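# Mailing radius vs. parcel list for a public meeting notice

**Feltis**

I'm handling notices for a corridor study, a two-lane road with a possible relief route on the east side. The scope says we mail to "adjacent property owners and interested parties" ahead of the open house in March. It doesn't define adjacent.

My draft list uses a 200-foot buffer off the existing right-of-way line, pulled from the county appraisal parcels. The project manager wants 1000 feet off the outer edge of every alternative still on the table. That takes in two subdivisions and an apartment complex where the owner of record is a holding company in another state, so the people living there would get nothing from me.

What I need to know:

- Is there a usual buffer distance for this kind of study, or is it set by the client every time?
- Do you mail to owners, occupants, or both?
- How do you document the list so it holds up if someone says they were never notified?

The postage line in the budget was written for the short list. Software is a plain desktop GIS and a spreadsheet.

---

**Plokier**

The client sets it. Some agencies have a written minimum in their public involvement manual, so ask for the current edition before you argue about distance. If the manual gives a number, use the larger of that number and whatever your project manager wants, and get the decision in an email.

For a study with alternatives still open, buffer the alternatives and leave the existing centerline out of it. A 200-foot buffer on the existing road misses every owner along the new alignment, and those are the owners who will be in the room asking why they heard about it from a neighbor.

Mail to both. Workflow:

1. Merge all alternatives into one polygon. Buffer once.
2. Select parcels that intersect the buffer. Use intersect; a centroid test drops large farm tracts whose midpoint falls outside.
3. Export owner mailing address and situs address as separate columns.
4. Where the two differ, create a second record addressed to "Current Resident" at the situs address.
5. For apartments, the parcel has one situs address and no unit numbers. Buy an occupant list or use a saturation mailing by carrier route for that block only.
6. Deduplicate on mailing address, then on owner name. Keep a copy from before you deduplicate.

Sort the result by owner before you print. On my last one, a single developer held 50 lots and would have gotten 50 postcards.

For the record, keep the buffer shapefile, the parcel data with its download date, the final list, the postage statement, and one printed copy of the piece. Returned mail goes in the same folder with the reason code typed next to the address. Don't throw out the returns, even the ones for vacant lots.
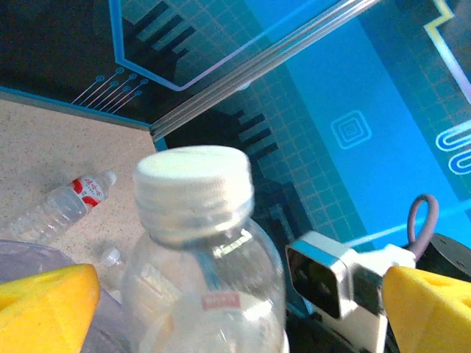 One more thing on timing. Parcel data lags deed recordings, in our county by as much as 3 months. If the list is pulled in the fall and the meeting is in March, pull it again before printing and compare the two. Add new owners and leave the old ones on.

---

**Awwad**

just do first class postcards to everybody and put up a couple of signs, most people find out from the signs anyway

---

**Nolach**

Signs are fine as a supplement, but they don't produce a list, and Feltis asked about documentation.

I agree with Plokier except on step 5. Before paying for an occupant list, call the property manager. Many will put a flyer on each door or send the notice through the tenant portal, and will confirm by email that it went out. Save that email with the mailing record. If there's no answer within a week, buy the list.

Also check whether the notice has to go out in a second language. That changes the layout, and a two-sided postcard may need to become a folded letter at a different postage rate. Price it before you settle the buffer with your project manager.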